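To: Hovanmont shop list
Date: 12 Nov 2019
Subject: Re: arm keeps overshooting the sponge pick

Sorry for the slow answer, on my lunch and typing fast. Quoting your message so the others can follow along.

> From: Océane Lévesque
>
> Hi all,
> Pop is bolted down on the bench by the window and the wiring is done,
> so I moved on to the kitchen job in the simulator. Two problems.
>
> First, the wrist comes in too far to the right on the way to the
> sponge. It's fine when I run it slow. At full speed it overshoots and
> then creeps back, and by the time it settles the planner has given up.
>
> Second, the forearm goes by very close to the countertop oven. No
> contact reported but I don't trust it. Before I run the same path on
> the bench with real parts I'd like somebody to look at my numbers.
>
> Speed limit is 650 on the shoulder, whatever units Kidia uses, I
> never found out. Timeout is 3 seconds. Config is in the shared folder
> under Cisiseo, same place as the September one.
>
> Also does anyone have the long hex key? Not in the drawer.
>
> Océane

OK, overshoot first. I opened your config and the shoulder gain is still what we set back in September, before the longer forearm went on. More weight out at the end, same gain, so it swings past. Drop the gain by 15 percent and try again. Don't touch the wrist yet. If you change both you won't know which one did it, I lost a whole evening to that once.

Also the speed. 650 is way too much for a short move like that one. Kidia takes it in millimeters per second at the tool, not at the shoulder – the label in the menu is just wrong, has been for ages. Try half of that. For the bench go lower still.

Timeout: 3 seconds is tight. Make it longer while you tune, then bring it back down once it settles clean. Right now you're fighting two things at once.

I loaded your kitchen on my machine with the gain change and stopped it with the wrist over the right side of the cutting board, next to the sponge.
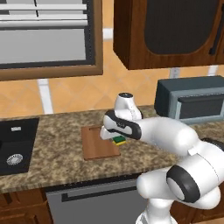
Can the same joint limits be used in the simulator and on the real arm?

The starting values can be the same, but the real arm needs tighter ones. The model has no cables in it, and on ours the bundle pulls at the elbow well before the joint hits its stop. Take a few degrees off each end for the bench and open them up later if there's slack to spare.

Now the oven. I'd put in a keep-out box and be done with it. Kidia lets you add a plain box to the world file, make it a bit bigger than the oven on every side and the planner will go around. Costs you a little time per move, who cares. Same thing for the window frame if you ever send the arm over the sink. And check that the forearm shape in the model is the long one!! In the Cisiseo folder there are two files with nearly the same name and the older one loads by default. If it's the short forearm then your "no contact reported" means nothing.

Sponge: what are you using for its size? The file I got has it as a hard block. For approach testing that's fine. For the grip it isn't, the fingers will close on it like it was brick and you'll see a load spike that won't be there on the bench. I'd leave gripping out of it untill the approach is repeatable.

What I would do, in this order:
check forearm file
gain down, speed down, timeout up
keep-out box around the oven
run it over and over, 13 times at least, and log where the wrist stops each time
then bench, no sponge, one hand on the stop button

If the log shows the wrist stopping in the same place every run you're good. If it wanders send me the log and not the video, I can't read anything off a video.

On the bench, please clamp the base as well as bolting it. The bolts into that top are short and last time the whole board lifted when the arm stopped hard. There are two big clamps on the wall by the drill press, put them on the back corners. Cover off the power supply fan too, it was getting warm in there.

I can come by the shop after work if you want a second pair of hands for the first run. Not before six though, and I need to leave by eight. If someone else has the key to the back room say so on the list, mine sticks.

Hex key is in my bag, sorry. Will bring it back with teh spare belt.

M.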